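Community News / Home & Household

The Husis reading group has moved its bathroom cupboard swap to February. Everybody who has toiletries at home which they do not use may bring them to the Pranance room, unopened or nearly full. Last time we collected 22 items and all of them found a new shelf.
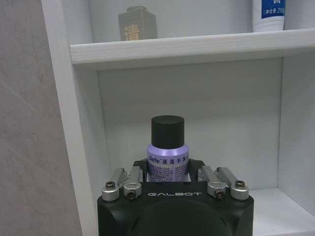
Small bottles are the easiest to give away, and we ask you to look at the label before you bring them. Many of our members cannot read the language on it, so please add a paper note in English. A lavender-purple bottle with a black cap and Chinese characters on the front is pretty on a white shelf, but a neighbor will want to know if it is for hair or for hands. Please bring no more than 7 items for each family.

2 comments

mocanu_b: Can we bring soap bars also?

Prelex reader: I will write my notes on tape, paper falls off.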